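Farus Bags: a small dataset about tote bags and packing them

G'day, and thanks for having a look. Farus Bags is my collection of pictures and notes about soft bags: totes, shoppers, drawstring pouches, the odd lunch bag. I started it because I wanted something that treated a bag as a floppy thing with an opening, and every set I tried had bags sitting there plump and stuffed like a shop display (lovely for catalogues, not much use to me!).

What's in it

There are 2549 pictures of 171 bags. Each one comes with a row in bags.csv and, if I was feeling energetic, a free-text note as well. The columns you'll use most:

bag_id: a number, stays the same across every picture of that bag
colour: my own word for it, so expect tan, sand and khaki to blur into each other
closure: zip, snap, drawstring, none
state: open, closed, part
handles: up, down, mixed
stands: yes or no, meaning is it upright in this picture

The stands column is my favourite. Some canvas bags will hold themselves up and some fold over the second you let go, and that changes how you'd go about packing one.
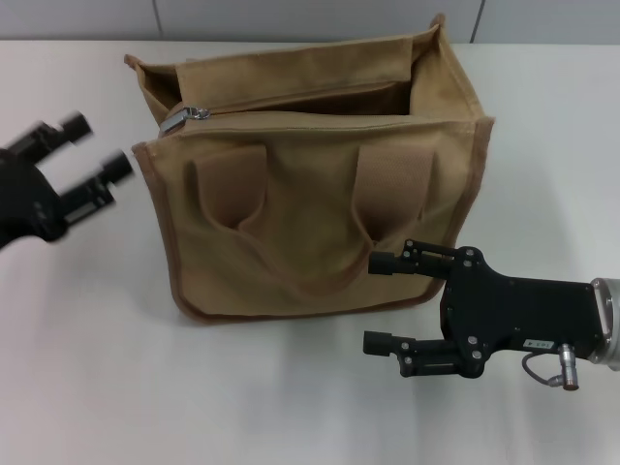 Tan canvas tote, zip top. state: open, handles: down, stands: yes.

Totes like that one are the biggest group in the set, and they caused the most arguing with myself over labels. If there's a zip and you can see into the bag, I call it open, even when the top edge is creased or sagging inwards. "Part" is only for a zip that's visibly halfway. For handles, "down" means both are hanging against the front or back panel, and "mixed" is one of each.

Splits

The Oline split is the one to train on. Riro is for testing and has 103 pictures, all of bags that don't turn up in Oline. Please keep it that way if you reshuffle things, or you'll get flattering scores and I'll be a bit sad.

Known problems

Too much beige. I know! Canvas totes are everywhere at my place and it shows.

Pale bags on pale tables are hard going, and the outlines for those are a bit wobbly along the bottom.

130 rows have no closure filled in. I couldn't tell from the picture and didn't want to guess.

Dark linings swallow everything. If the inside was just shadow I left the contents column blank, so blank doesn't mean empty. Please don't read it as empty.

Fixing things

If you spot a wrong label, send me the bag_id and what you reckon it should be. I go through them in batches, usually in the evening with a cuppa. New bags are welcome too, especially anything with a drawstring, and bonus points if it isn't beige.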